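Handheld Gripper Sessions Resume After Slippage Fault
February
By Abenezer Belay, Grestcombe Operations

Collection with the two-fingered handheld grippers resumed at the Grestcombe sites on Saturday, following a suspension of 36 hours. The suspension was ordered after operators reported that beaded items were slipping from the fingers during sorting tasks and that the recorded finger opening did not match the true one.

An inspection by the Drurberg workshop traced the fault to the finger linkage. On 2 units the screws had worked loose, which allowed the fingers to close slightly out of line. Flat and soft items such as scrunchies and headbands were held without difficulty, and the fault therefore went unnoticed for several shifts. Round beads gave way at once.

A strand broke in one session and beads reached the floor. No one was hurt, but the matter has been entered as a safety report — loose beads underfoot are a fall hazard in a furnished room. Of the 3,855 recordings reviewed, 70 have been withdrawn.

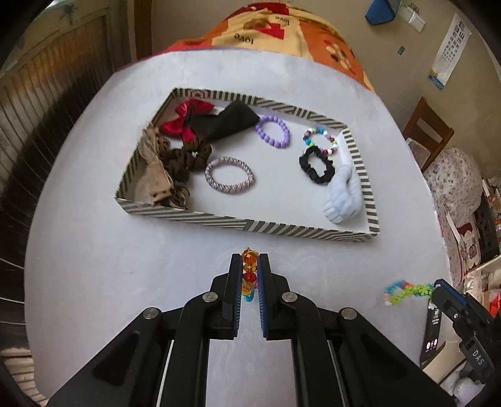

Operators are now required to check both linkage screws before each session and to close the fingers fully once, confirming that the pads meet evenly. Small items are to be kept in a walled tray whenever they are not being handled. Any unit that fails the check must be tagged and returned to Drurberg the same day. Replacement screws may be requested through the Sotelo stores desk.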